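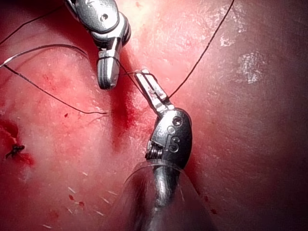
Abb. 1: Dunkle Nahtfäden und zwei Metallinstrumente auf rosarotem Gewebe.

Lehre > Skripte > Grundlagen Chirurgie
Lesezeit: 3 Minuten

Wundheilung und Nahtmaterial
Handout zur dritten Vorlesung, Sommersemester

Wir verwenden Cookies, um die Nutzung unserer Lernseiten auszuwerten. Einstellungen ändern | Alle akzeptieren

1. Phasen der Wundheilung

Die Heilung verläuft in Phasen, die sich zeitlich überlappen. Die Angaben in Tagen gelten für unkomplizierte Hautwunden.

Hämostase und Entzündung (Tag 0 bis etwa 4): Gefäßverengung, Thrombozytenaggregation, Fibrinnetz. Danach wandern neutrophile Granulozyten ein, später Makrophagen. Rötung und leichte Schwellung am Wundrand sind in dieser Zeit normal.

Proliferation (ab Tag 3, Dauer bis zu drei Wochen): Fibroblasten bilden zunächst überwiegend Kollagen Typ III. Gefäße sprossen ein, Granulationsgewebe füllt den Defekt, die Epithelisierung geht vom Wundrand aus.

Umbau (Wochen bis Monate): Kollagen Typ III wird durch Typ I ersetzt, die Fasern richten sich nach der Zugbelastung aus. Die Reißfestigkeit unverletzter Haut wird nicht mehr ganz erreicht.

Primäre Heilung setzt glatte, gut durchblutete und spannungsarm adaptierte Wundränder voraus. Bei sekundärer Heilung bleibt die Wunde offen, die Narbe wird breiter.

2. Nahtmaterial

Die Naht hält die Wundränder, bis das Gewebe die Last selbst trägt. Daraus ergibt sich die Einteilung:

Resorbierbar: Polyglactin, Polyglykolsäure, Polydioxanon. Abbau durch Hydrolyse. Reißkraftverlust und vollständige Resorption sind zwei verschiedene Werte und werden in der Klausur gern verwechselt.
Nicht resorbierbar: Polypropylen, Polyamid, Polyester, Seide. Seide zählt formal zu dieser Gruppe, verliert im Gewebe aber über Monate an Festigkeit.

Monofile Fäden gleiten gut und haben eine geringe Dochtwirkung, brauchen aber mehr Knotenlagen. Geflochtene Fäden knüpfen sich leichter und bieten Keimen mehr Oberfläche.

Fadenstärken nach USP: 5-0 ist dünner als 3-0. Im Gesicht meist 5-0 oder 6-0, am Rumpf 3-0 oder 4-0.

3. Störfaktoren

Lokal: Infektion, Hämatom, Fremdkörper, Spannung, schlechte Durchblutung.
Systemisch: Diabetes mellitus, Rauchen, Eiweißmangel, Vitamin-C-Mangel, Glukokortikoide.

Zu fest geknüpfte Nähte drosseln die Durchblutung am Wundrand. Wundränder sollen aneinanderliegen, ohne blass zu werden.

4. Übungsmaterial

Die Histologiesammlung Handby umfasst 800 Schnitte und ist über das Kursportal Windis zugänglich. Für das Seminar bitte die Serie »Granulationsgewebe« ansehen und den Abschnitt zu Makrophagen im Arbeitsheft Evetti bearbeiten. Abgabe bis Ende Mai.

Das Knüpfen wird im Kursraum Niazi geübt, Beginn 14:15 Uhr. Kittel mitbringen, Fäden und Übungshaut liegen aus.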